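Can a robot arm do repair bench work yet?

ragab_bench
I work in a small shop where we refurbish office computers, 62 desktops in a normal week. My boss asks me if a machine can take over the boring part, like processors and memory. I am not sure it is ready. The work looks like this:

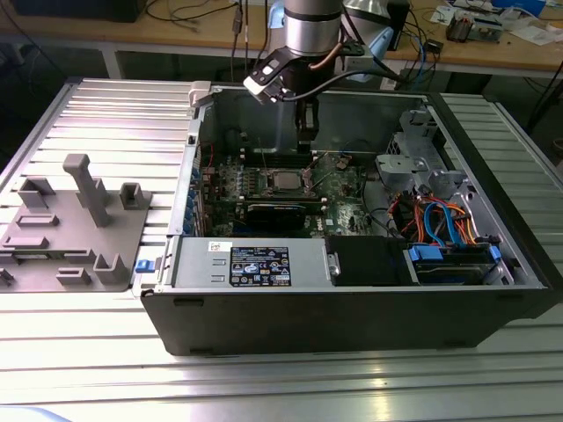 Open tower on its side, gripper above the memory slots.

Has anybody tried this in a real shop? Please tell me also what is difficult.

Plutoveo
I have tried it, for 11 months. Picking up a part is the easy half. The hard half is the last millimeter over the socket, when the chip must go down flat. A person feels it in the fingers, but an arm needs good force sensing and much patience from you. 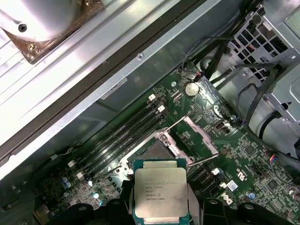 Xeon held over the open socket, load plate up.

We let our arm place the chip, and a human closes the lever. In my opinion this is a fair division for now.

What to check before you spend money:

1. How much room the fingers have between the cables, the cards and the memory slots. Measure it with the widest part of the gripper, please.
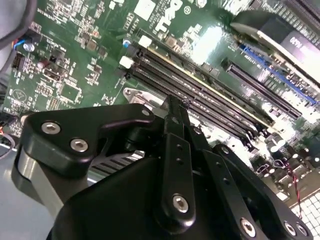
2. If all your machines are the same model. We had 2 models and it was already double work to teach.

pusero_fix
No. My robot vacuum can not even pass the carpet. Wait five years.

Clandent
I do not agree with the answer before me — a vacuum is a different thing. Processors are quite friendly for a gripper, they are flat and stiff.

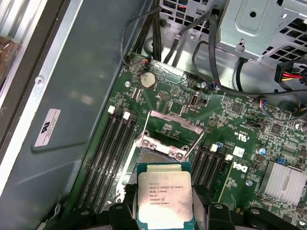
Cables are the real enemy, they never lie in the same place two times. I would start with one model and one task, and keep your people for the wires.

Related
Is a used robot arm worth 900 dollars?
Can a machine fold towels yet?
How to clean old thermal paste
Which memory slot do I fill first?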